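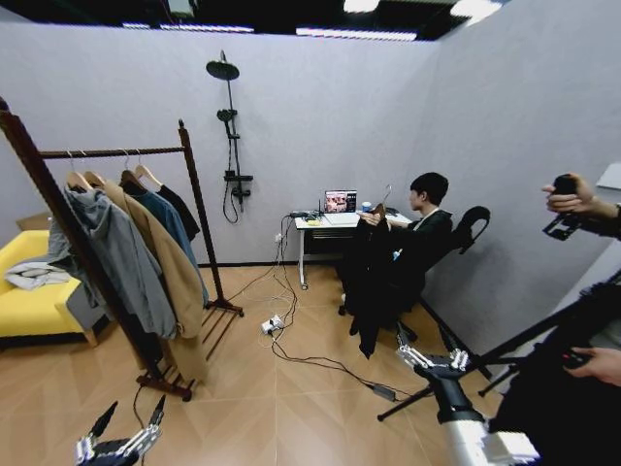

Coats in August, yes

Aug 19, 2023

Quick one, I have maybe half an hour before I need to be out the door. Been meaning to write up the clothes rack thing and kept not doing it.

So. No closet in the little gray room. Never was one. For a long time the system was: sofa. Coat comes off, coat goes on sofa, next coat goes on top of that coat. By January you couldn't sit down. Then spring, and everything got shoved in bags, and the bags went under things, and I forgot what was in them. Bought a second black cardigan because I didn't remember owning the first. That was the low point.

The rack came from Grivside, the secondhand place out past the bridge. 67 dollars. Dark wood, tall uprights, one long rail, slatted feet at the bottom. I'd looked at the new metal ones from Trandedow and they wobbled in the store, just from me leaning on them to read the tag. This one does not wobble. It is heavy though. Getting it up the stairs was an event and I don't want to discuss the paint.

What I did, more or less in order. Emptied every bag onto the floor. Shook everything out. Made a pile for keeping and a pile for Carroll Street (the donation bin there, not the thrift store, the store is picky). Then hung the keepers one at a time and looked at each one properly on a hanger, which I recomend, because a thing in a heap always looks worse than it is. The gray hooded jacket I was sure was going. Put it up on the rail, looked great. Stays.
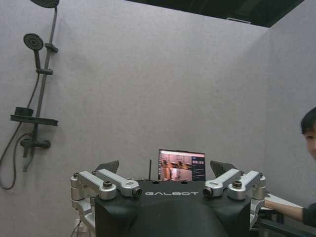 Small stuff was the real headache. Lint roller, spare buttons in their tiny bags, the fabric shaver, safety pins, one glove. A rack has no drawers, no pockets, no top. Everything small migrates to the desk and then it's in the way of the mouse. I tried a hanging organizer on the end of the rail and it looked like a sad shoe store, so that went back. Right now I'm eyeing the shower set on the wall, the dark shelf under the handheld part, with that small cup-shaped holder at the one end. Buttons would sit nicely in there. Probably a terrible idea. Still thinking about it.

Also hangers! I had so many wire ones from the cleaners and they leave those little shoulder bumps, like the shirt is shrugging. All out now. Got wooden ones, a pack from Prandora, light colored. Cheaper than I thought. They're thick, so you fit fewer on the rail, but I've decided that's a good thing. If the rail is full I have too many coats.

Order on the rail, since somebody will ask: longest nearest the door end, shortest toward the wall. So the camel coat goes first, it goes down almost to the feet of the rack and needs the space. Shirts and short things at the back. I tried it by color first and it was pretty for one afternoon. Then I needed a shirt and had to fight past two coats to get it, every single time.
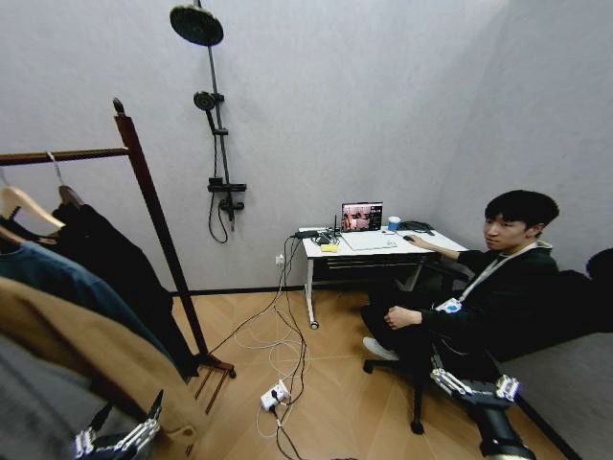
The other thing I did was write it all down. Sat at the desk one evening and made a list on the laptop, what I have, where it's from, when I last wore it if I could remember. Boring. Useful though! The teal shirt is older than I would have said. The long camel coat cost me 240 dollars, years ago, and I've worn it so much that I stopped feeling guilty about it. The "nice" blazer, worn once, to a thing I left early. Carroll Street.

Then there's the floor. The floor is its own post. The cables. I had a plan where the feet of the rack would sort of sit over them and hide them, and no, what you get is a rack with cables around its feet. I catch a toe every time I go for the camel coat. Cable clips are on the list. They have been on the list a while.

Would I do it again? Yep. Dust is the downside, stuff on an open rail gets dusty on the shoulders, so the dark things get brushed before I go anywhere. And you do have to look at your clothes all day. I thought that would bug me more than it does. The yellow was a worry, in with all that gray and black, and now it's the bit I like. 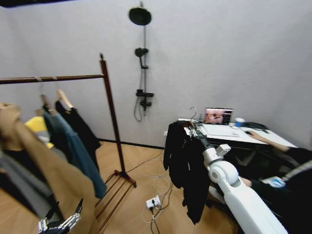 Still to do

Cable clips, see above. A cover or even just an old sheet for the wool stuff before the moths find it. Cedar blocks, if anyone knows ones that still smell like something after a month please tell me, mine quit. Take the last bag to Carroll Street, it's been by the front door so long I've started hanging my keys on it. Move the belts somewhere, anywhere.

Ok, have to run. Will answer comments tonite if the wifi behaves.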